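## 4. Care of Brushes and Combs

This section applies to all cushion brushes, vent brushes, and combs issued to the Staritz training salon. Students and staff are to follow it at the end of each working session. Scissors and clippers are covered in Section 5.

### 4.1 Before You Begin

Have the following ready at the wash station:

- one tail comb or hair pick
- the Hedlund basin, filled with 800 ml of lukewarm water
- mild liquid soap
- a soft nail brush
- 2 clean towels

**Caution:** Do not use boiling water, bleach, or solvent on any brush with a cushion pad.
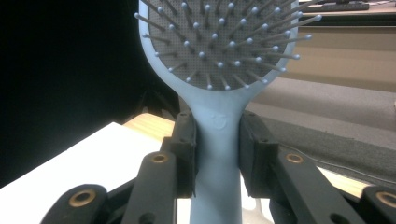
**CUSHION BRUSHES: PARTS AND CONDITION**

A cushion brush has a handle, a head with a raised rim, and a pad that carries the pins. On the light blue brush, the pad is dark grey and finely perforated, and each thin pin ends in a small round ball tip. Hair and product residue tend to collect at the base of the pins and along the inside of the rim. Check both places.

Pins toward the edge of the pad may spread outward past the rim. Do not bend them inward or trim them.

### 4.2 Cleaning Procedure

1. Hold the brush by the handle with the pins facing up.
2. Slide the tail of the comb under the collected hair, starting at the neck, and lift it away from the pad. Work in short rows.
3. Add a small amount of soap to the basin.
4. Dip the nail brush in the soapy water and shake off the excess.
5. Scrub between the pins with light strokes. Keep the pad as dry as possible.
6. Wipe the rim, neck, and handle with a damp corner of the first towel.
7. Rinse the nail brush and repeat step 5 with clear water.
8. Lay the brush on the second towel with the pins facing down and leave it until fully dry.

**Note:** Never soak a cushion brush. Water that enters through the perforations can remain behind the pad. If this happens, press the pad gently with a folded towel and extend the drying time.

### 4.3 Disinfection

Apply Arnelon spray to the pins and handle only after cleaning. Allow four minutes of contact time, then wipe the handle. Loose hair left on the brush will prevent the spray from reaching the surface.

### 4.4 Storage and Replacement

Return dry brushes to the Broltlow drawer unit. Do not stack brushes with the pins touching.

Withdraw a brush from use if a ball tip is missing, a pin has sunk into the pad, or the handle is cracked. Complete Form 693 and give it to Kristof Dierckx with the damaged item.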